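Cindlow reading lamp, six weeks in
Reviewed by Ladi Aliyu, Sun 1 April

I should say up front that I'm fussy about lamps. My last one was an old Pearce that I loved dearly, and when the neck finally gave out I sulked for a good while before ordering the Cindlow. I read most evenings and write a bit afterward, so a lamp gets a lot of use in this house! 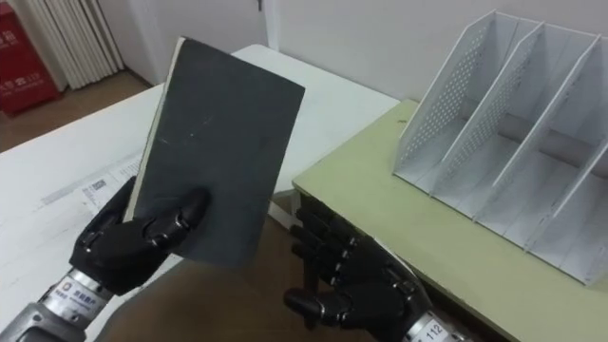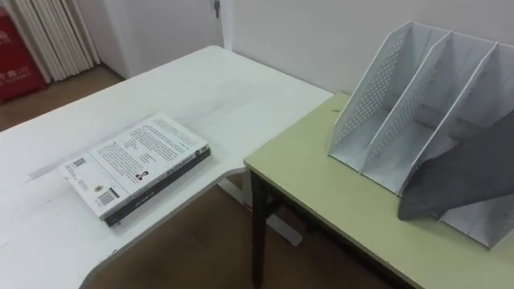 A hardcover notebook first, then a paperback lying face-down on a white desk.

Anyway, the light. It has 3 brightness settings and I live on the middle one, which is soft enough for late reading but still lets me make out my own terrible handwriting. The top setting is too harsh for me, though my friend Angus Tuhiwai came over and liked it best (he does crosswords in pen, very small). The color is warm — a little more yellow than the Pearce, and I got used to it in a couple of evenings.

The neck stays where you put it. The clamp I'm less sure about. It needed a scrap of felt under it before it would stop creeping, and for $53 I'd have liked some in the box. The cord is also short, so measure first if your outlet is behind a bookcase like mine.

I did look at the Arus too, and it's a handsome thing, but the switch is down on the cord and I can't be doing with that in the dark. The Cindlow has a nice big button on the base. I've just ordered a second one for the bedroom, without the clamp this time.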